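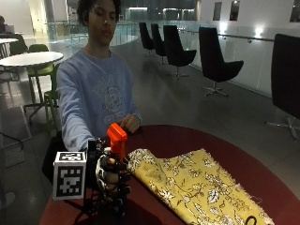 The Irnen Open Day is a yearly public event at which the Modivlow project shows its work on robot handling of cloth and other soft goods. It takes place in February in the town of Irnen and is organized by the Vernell Institute, the research body that runs the project. The event is free of charge and is intended for residents, school groups and people from the local textile trade.

Background

Modivlow was set up to study how everyday handling tasks, such as folding a towel or flattening a creased cloth, can be taught to machines by human example. Fabric is hard for robots to deal with. It changes shape whenever it is touched, it hides parts of itself when folded, and two pieces of the same size may behave very differently. The project therefore collects recordings of people doing ordinary tasks by hand and uses them to train control software.

The first open day was held at the request of the district of Au, which had provided the project with its first workrooms. It was a small affair of one afternoon. After the project moved to Irnen, the program grew to its present form, which fills 2 floors of the institute's main building and lasts from late morning until early evening.

Demonstrations

The main part of the day consists of live demonstrations held at ordinary tables in the public areas of the building. The institute has kept to this arrangement on the grounds that laboratory benches and fixed lighting give a false idea of the conditions in which household robots would have to work.

At the teaching tables, a person wears a hand-mounted device and works with a piece of cloth. A cube printed with black-and-white square markers is attached to the device. Cameras read the markers, and from them the software works out where the hand is and how it is turned. The path of the hand can then be stored and compared with other attempts at the same task. Printed cottons and other patterned cloths are often chosen, as a pattern makes it easier to follow how the surface of the fabric has moved.

Staff explain each step and answer questions. Visitors aged 12 and over may try a device themselves under supervision – a short fitting is needed first, and turns are limited to five minutes. Recordings made by visitors are deleted at the end of the day unless the visitor, or a parent, has signed a consent form.

A second group of tables shows the other end of the process. There, a robot arm repeats tasks that were recorded in earlier months. The institute makes a point of running these tests without rehearsal, and failed attempts are left in the program. Dropped cloths and missed grasps are common, above all with thin or frayed material.

Other activities

A short talk on the history of the project is given at 2 in the afternoon and is repeated once. The workshop in which parts are designed and printed is open for guided tours, with places given out at the front desk. Local textile firms have taken part since the third open day and lend samples of cloth for the tables.

Attendance and reception

Each guided tour is limited in size, and around 80 visitors can be admitted to the demonstration areas at one time. Waiting times have been the most frequent subject of complaint. In response, the institute added more teaching tables and moved the talks to a separate hall.

Teachers in Irnen and Au have made regular use of the event, and a worksheet for middle school classes is available from the institute on request. Some visitors have asked for more information on how such machines may affect jobs in laundries and garment work – a topic that was added to the afternoon talk at a later date.

See also

Modivlow
Vernell Institute
Robot learning from demonstration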